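Wednesday, June

Sourdough trial 7 — and it finally rose! I fed the Odora starter at 65 percent hydration and left it overnight on the high shelf. Maham Lodhi thinks the rye made the difference. I'm leaning toward the longer rest, but the smell this morning was wonderful, all green apple!

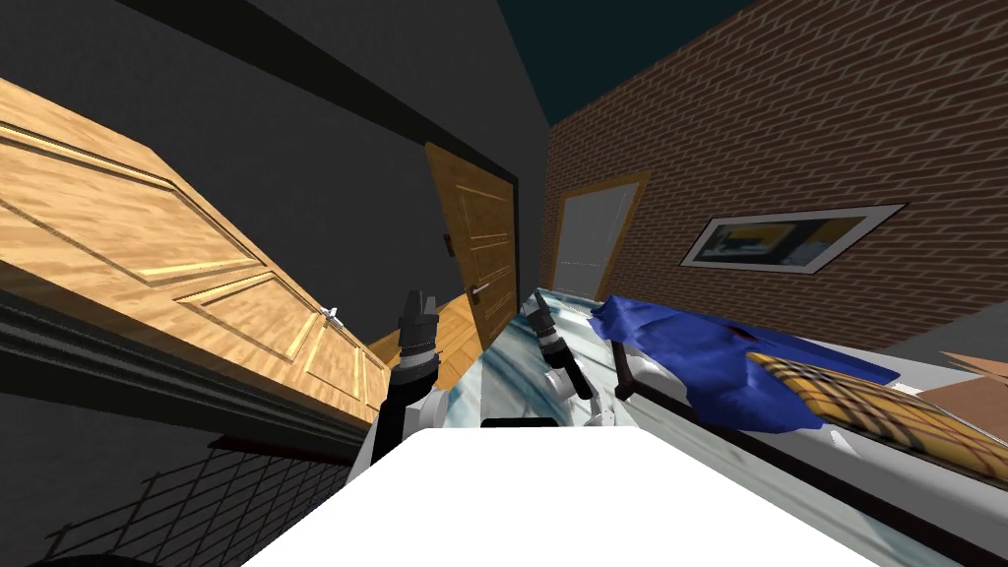
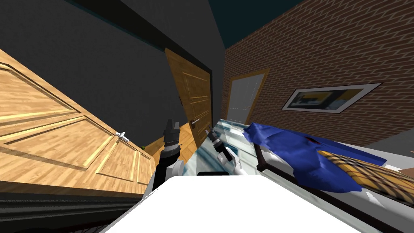 Baked the Gendov flour loaf next. Crumb more open than last time, crust a bit pale. Farzana Qureshi wants a slice kept for the Villa tasting. Next: same dough, less salt, 109 g of levain — can't wait to cut that one.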